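In Defense of the Messy Shelf

Every few weeks a person I like and respect walks up to our shelf cell in Vokville, puts their hands on their hips, and offers to clean it up for us. They mean well. They have seen industrial robots on television, in cages, with yellow lines on the floor and a bin of identical metal parts. Then they see ours, which faces a white shelving unit with a desk built into it, and on the desk is a rubber duck.

I have looked after this cell for some 18 months, and I would like to argue that the mess is the best-maintained thing in the room. I would also like people to stop moving the duck, but I'll take whichever I can get.

The robot is called Parri. On the inventory it's 3621, and when it misbehaves we use the number, the way a parent uses a middle name. It has two arms and a camera up where a head would be, and its job is to reach for ordinary objects on ordinary shelves and put them somewhere else without drama. The official setup document came from Ullositz, who built the cell for us, and it is an excellent document. It covers mounting, cabling, power, network, camera calibration, and what torque to use on the wrist bolts. On the subject of what goes on the shelves, it says "populate with representative objects."

That's the whole section. We have spent more hours on those four words than on the wrists, the network and the power put together.

What's representative? Leidy Marulanda took the view that it meant whatever you'd find in the room of a person with a job, a hobby and a small relative. So the shelves got plush cookies, a pink bear, books (one of them on SLAM, which I consider showing off), a water bottle, pens, a laptop, and a tangle of cables that no one had to be asked twice to donate. I thought it was ridiculous for the first week. Then I watched the robot try to pull something out from beside a cushion, and saw the cushion lean over into the gap as if it had been waiting all morning.
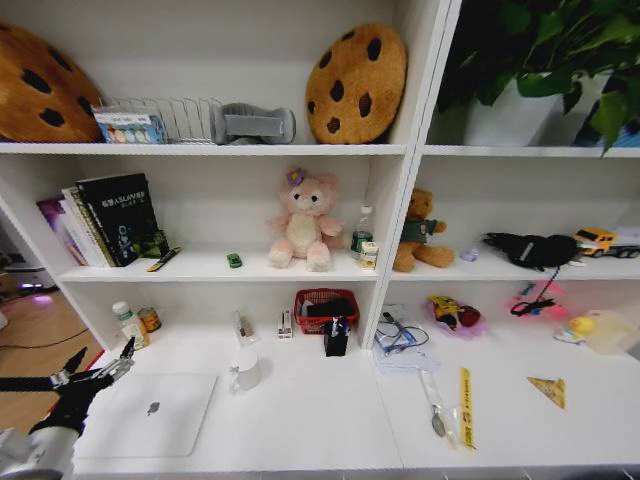

What the morning check is for

Most people assume that looking after a robot means looking after the robot. Some of it does. I wipe the camera lens and look over the fingers for grit and cracked pads. I move each wrist through its range and listen, because a cable that has started to rub will usually tell you before the software does. The arms go to their home position, and I check that the camera agrees with them about where home is. On a good day all of this takes 12 minutes, and I'd defend every one of them.

Then I do the shelves, and here is where visitors start checking their phones. I have a reference sheet for the day's layout and I go through it board by board. Is the bear facing out? Are the books standing, or have they slumped? Has the laptop been left the way the sheet wants it, open or closed? A closed laptop is a flat shiny thing you can reach over. An open one is a wall. If the sheet says closed and it's open, the first reach of the day goes somewhere it shouldn't, and by lunch there's a ticket that says "arm planning fault, intermittent."

I have chased a lot of intermittent faults. A depressing share of them turned out to be a person who had borrowed a pen.

My opinion, which I hold more firmly than is probably good for me, is that the shelf is a machine part. It should have a setup sheet, a check, a log and a person who gets annoyed about it. We would never let a passerby loosen a wrist bolt because the wrist looked a bit tight. But the same passerby will straighten a row of books, feel good about themselves, and go home.

The case for clutter, made slowly

The tidy camp's best argument is that you can't diagnose anything in a mess. Put one box on an empty board, they say, and if the hand misses it, you know the hand is off. I agree, and I do it every time we change a finger. It's a fine test. It tells you that the robot can pick up one box from an empty board, and if you own a home like that I'd be interested to see where you keep the rest of your life.

The faults that cost us real time only show up when things are close together. A wrist calibrated slightly wrong will grab a box in the open all day long. Ask the same wrist to get a bottle out from behind a smaller container and it will clip the container, and now you have learned something. In November we had a right arm that passed every bench check and still brushed the edge of the desk when it came in low. Nevzat Öztürkmen found a worn bushing in the end. I maintain that the clutter found it first and he was sent to collect it.

I'll concede that it's harder on the hardware. Soft toys shed, and fibers get into finger joints, so I go after them with tweezers and a headlamp like a jeweler with low standards. Clear plastic is miserable for the camera. Cables hook on anything. All of that goes in the log too, and the log has made our spares order a good deal less of a guess.

What I won't concede is that mess means carelessness. Ours gets changed on purpose. Pens move, the cars move, something goes and something else arrives, and every change is written on the sheet before the arms are powered. A shelf that never changes ends up teaching the robot one shelf.
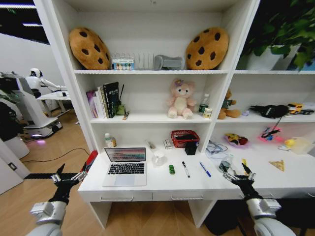 Rodrigo Carrasco has read a draft of this and thinks I'm romanticizing a junk drawer. His view is that a setup only one person can restore is a bad setup, however good the sheet is, and that at the Honen site they keep two layouts, both dull, and any new hire can put either one back before coffee. He adds that their downtime is lower than ours and that he'd be happy to show me the graph.

I have seen the graph. He's right about the new hires, and it stings. Nazmiye Polat covered for me when I was out and rebuilt the whole layout from my sheet, correctly, except for the places where the sheet says "usual spot." There were more of those than I would have guessed. I've been rewriting them since, with measurements from the dividers, and it's tedious work that I should have done at the start.

On the dull layouts I'm staying put. Honen has less downtime because the shelves at Honen don't ask for much. I'd like to borrow their robot for a week, stand it in front of our bear, and compare graphs after that. Rodrigo says he'll think about it. In the meantime the reference sheet is on the clipboard, the pens are accounted for, and if you need one there are plenty at the front desk.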